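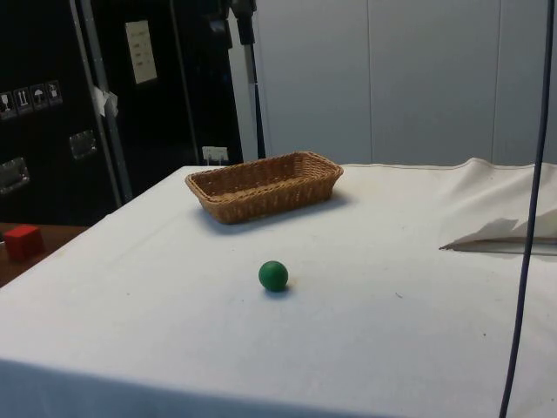
My second term in the robotics club has been spent on one task: green ball, wicker basket, ball goes in basket. My nephew could do it at 11 months. Our code has 174 commits.

Radka Dimitrov named the project Milto and won't say why. She also ironed the tablecloth once, in May – you'd never know.
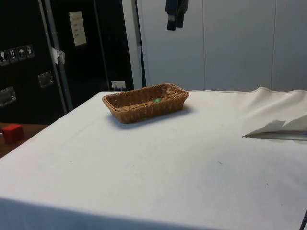
Ball in basket. Frame it.

Most of our arguments are about the approach. Seema wants the fingers to come in low and slow, and I want to get home before 2 a.m. 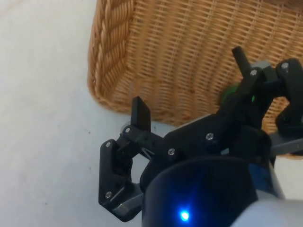 So we tried it her way, then mine, then hers again with my variable names. The club demo is in 2 weeks and Cosimo has already asked for a second ball. Cosimo can wait.

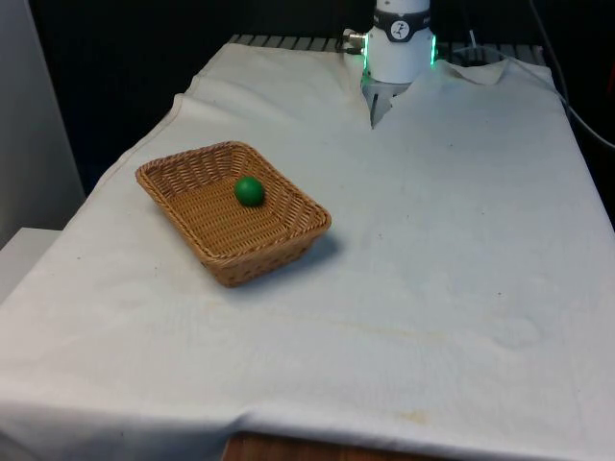

The arm, the basket, the ball in it
Words: Ruaridh MacLeish, club secretary, reluctant programmer

Next up is the write-up, which I've promised to start tonight.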